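Workshop notebook, Monday, November 27, 2023
Supplier question, continued (Finau order, Brevent quote, and what to do about the polishing)

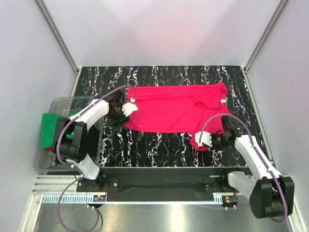

I said at the end of the last entry that I would write down my thoughts on the polishing before the call with Brevent, and then of course the call came first, so what follows is partly thoughts and partly what I scribbled on the back of the quote while Despina was doing most of the talking. She is much better on the phone than I am.

The background, for anyone reading this who missed the April discussion: we have always polished our own valve seats, and we have always been slow at it. When the orders came in tens it didn't matter. Finau now wants 400 in the first batch, with more to follow if they like them, and the two polishing stations simply can't turn out that many alongside the regular work for Vandum. So we either send some of it out, or hire, or tell Finau they will have to wait. I don't want to tell Finau they will have to wait. They have been so patient with us over the drawings, and I'd like to give them one easy month!

Brevent's offer is a decent one. They would take the seats rough from us, polish and wash them, and ship them back in trays. The sample tray they sent over was lovely work on the flat faces. Ruxandra put every piece under the microscope and her only complaint was the inner edge, where four of them had been rounded over a bit more than our drawing allows. She showed me the worst one and I could feel it with a fingernail once I knew where to go looking. Despina raised it on the call and the man at Brevent was very nice about it and asked whether the edge was marked as critical. Well, no, it wasn't. I went and checked the drawing afterward and there is a general tolerance in the title block and nothing at all next to that edge. We have never needed to write it down because the same three people have always done the polishing and they all know to lift off early there.

That bothered me more than the four bad pieces did, and I kept thinking about it all through lunch. How much else do we do that way? Despina thinks quite a lot. She says that when she came here from Iordache she spent her first winter finding out which numbers on our drawings were real and which were just numbers, and that she kept a list in the back of her calendar. I have asked her to find the list.

Ruxandra's view, which I promised to record fairly, is that we should keep the polishing in the building and send out the turning. Her reasoning is that turning is something any good shop can do from a drawing, and the finish is the thing customers remember us for. She is probably right about the second half. I'm less sure about the first, having seen some turned parts come back from good shops in the old days, but she's right that a bad diameter shows up on a gauge in a few seconds and a bad edge may not show up until the valve is on somebody's pump and leaking.

The awkward part is the lathe. We are still paying for it, and it would be a strange thing to have it sitting idle while we paid someone else to cut metal. I said so, and Ruxandra said it wouldn't sit idle, it would do the Vandum housings, which are always late anyway. Fair enough. I haven't worked out the hours and I want to before I agree.

Where we left it:
Drawing 1874 gets a note on the inner edge, with a maximum radius and a little sketch. Ruxandra to draft, me to check.
Brevent to do a second sample tray to the new drawing, at their own cost, which was generous of them and I would like us to remember it.
Despina to ask two turning shops for prices on the same batch, so that we have something to compare.
Me to work out the lathe hours, with and without the Vandum housings.

One more thing while I think of it. The wash tank on station two has been leaving a faint bloom on the brass again. I changed the filter and it got better, then worse. If anybody has time to drain it and look at the bottom, please do, and write what you find on the sheet by the door. The last good batch through there was job 354, and the bath was fresh then, so that may be all it is.

Trays from the Brevent sample are on the shelf over the microscope. The four rounded ones are in the bag with the red tie. Please don't let them wander back in with the good ones.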